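Brelleton compares two finger sets on Otuvis two-arm cell

Brelleton has finished a February comparison of parallel-jaw fingers on its Otuvis bench cell, using household items in place of machined test pieces. Both arms ran under the same Coughlan controller, with closing force and approach speed held constant. Only the fingers were changed between blocks.

The stock flat fingers completed 89 of 300 picks on the first setting. Reducing the approach speed and retuning the force limit brought the result to 99. The padded set from Prindbridge is scheduled for the same 300 picks, with no change to the controller settings.

"Most misses were at the approach angle, so we are logging wrist pose on every attempt," said test lead Aoife Ó Súilleabháin. Camera calibration is repeated every 4 hours.

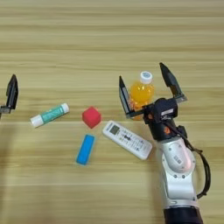
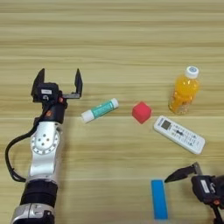

Bottle, red cube, glue stick and remote on the wooden bench top, in both views.

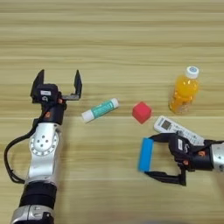 Right gripper holding the blue piece. 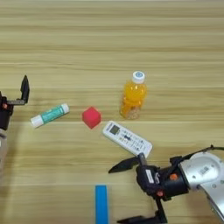
Why is closing force held constant between finger sets?
A change in force alters the grip result by itself, and the effect of the fingers could then not be separated from it.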